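I've been trying to do the shopping differently since August, and a few people asked how it was going, so I'm writing it down.

The old way was one large shop on a Saturday at the supermarket on the Stesham road. I'd come home with six bags, put the cold things away and leave the rest on the kitchen floor until the evening. By Thursday there would be a soft courgette at the bottom of the fridge and half a bag of spinach gone to liquid. I kept the receipts for a while. The worst month came to £394 for two of us, and I know a fair bit of that went in the compost.

Now I buy the dry goods once a month and the fruit and veg twice a week, on foot, from the greengrocer in Crichton. It's a short walk and I can only carry two bags, so that keeps a limit on it. Last month's total was £234. Some of the drop is down to us being away at Fornport for a week, so I don't want to make too much of it.

The part that has made most difference is the unpacking. I used to put the bag straight in the fridge, bag and all, and forget what was in it. Dougal MacLeish, who I used to work with at Hestcombe, told me he tips everything out and looks at it before any of it goes away. I tried tipping and bruised four peaches. So I take things out one at a time and put them on a big plate first. Anything that needs eating soon stays on the plate, and the rest goes where it lives.

Where things live, in our house:

- Tomatoes on the plate, never in the fridge.
- Peppers in the fridge drawer, dry, no bag.
- Ginger in the freezer. It grates better from frozen and you needn't peel it.
- Apricots and peaches on the plate until they give a bit, then in the fridge for two days at most.
- Potatoes in the cupboard under the stairs, away from the onions.

I don't wash anything until I'm going to use it. My mother washed the lot as soon as it came through the door and hers never seemed to last.

A dark plate is better than the white one I started with, as I notice sooner when something has begun to leak. Ours is a dinner plate that lost the rest of its set. A bowl is no good for this. Whatever is at the bottom of a bowl stays there.

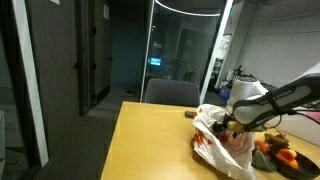

The bags themselves are the bit I haven't sorted out. I own perfectly good cloth ones and they are always on the hook when I'm at the shop. The thin plastic ones split if there's ginger in them, and I must have 100 of them stuffed in the drawer by the cooker. I've started keeping one cloth bag in my coat pocket, and so far I've remembered it on three trips out of five.

Next job is the dry goods cupboard. There are two open bags of red lentils in there and a jar with no label that might be semolina. I'll do it when the weather turns.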